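December, and the great crockery sort-out

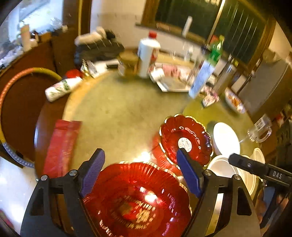 I've been putting off writing this because I wanted to say I'd finished, and I haven't, so here's where things stand at ten past nine at night with a cup of tea going cold beside me.

The move is still on for the second week of January. Flunel (the removals people, who sound like a cough medicine but were the only ones to ring me back) have sent the quote and it's £681 if I pack everything myself, or £1,496 if they send a team in to wrap it all. I looked at the second number for a good long while. I had the pen in my hand! Then I thought of what that would buy for the new kitchen and ticked the cheaper box, and now I'm stuck with my own decision and a great pile of flat boxes in the hall that I keep kicking on my way to the loo.

So today was meant to be kitchen day. I got up at half past six, full of purpose, and by eight I had done one shelf. One. It was the shelf with the mixing bowls on it and I spent most of the time trying to decide whether anyone needs a bowl you can bath a baby in. (Kept it. Trifle.)

The trouble is that I like plates. I always have. I can walk past shoes and handbags without a flicker, but put me in front of a trestle table of odd saucers and I'm gone for the afternoon. Twenty-seven dinner plates came out of the tall cupboard, and I live on my own. I've never had 27 people to dinner in my life and I don't think I'd enjoy it.

I told myself I'd be strict. Anything chipped goes, anything I don't like the feel of goes, anything I've only kept out of guilt goes. That last lot was the hardest, because guilt china is a whole category in my family. My aunt's coffee set with the tiny handles you can't get a finger through went into the charity box, came out, went in again, and at the moment is on the stairs. I know perfectly well I'm going to take it. I don't even drink coffee after noon.

What I did manage to be firm about was mugs. I've got far too many and half of them came free with something. There was one from Wument, where I temped for all of five months answering phones, and it had followed me through three flats. Out it went. I felt lighter straight away, then a bit mean, then fine.

Stopped at one for lunch and went over to Tăng on the corner for noodle soup, as the kitchen was in no state to make so much as toast. It was packed with people in wet coats and the windows were all steamed up, and I sat at the end of the long table with my elbows in and had the one with the fried shallots on top. I'm going to miss that place more than I'm going to miss the flat. There's a chip shop near the new house and a pub that does pies, and I'm sure they're lovely, but it isn't the same as being able to get there in slippers. Which I have done -- twice.

Came home very full and very sleepy and lay on the sofa "for ten minutes". Woke up at twenty to four with the light going and newspaper print all over my hands.

The newspaper was a mistake, by the way. I'd been saving it up since October, feeling very clever, and it comes off on everything. I've had to rewash the side plates before wrapping them again in the white packing paper I should have bought in the first place. It cost me an extra trip out in the rain, and the man at the till told me all about his own move, which had a burst pipe in it and a missing cat. The cat was in the airing cupboard, so that was all right.

Second go was better. I put the radio on and got into a rhythm, plates on their edges like records in a rack, a tea towel down each side, and I did two whole boxes before supper. Wrote KITCHEN -- HEAVY -- PLEASE on them in marker pen. I'm hoping the please helps.

I've still got the glasses to do, and the roasting tins, and that drawer. The new place has half as many cupboards as this one, I measured them when I went round in November and wrote it all down on the back of an envelope, and I've since packed the envelope. It's in one of the book boxes, I think. I labelled those Judemus, after the name on the second-hand shelving they came off, and now I can't for the life of me remember which shelf was which.

Supper was beans on toast, eaten off the last unwrapped plate and standing up. I've washed it and put it back on the draining board with one fork, one knife and the good spoon, and those are staying out until the van comes.

Glasses tomorrow, if my back's speaking to me. And I must ring about the water meter before twelve.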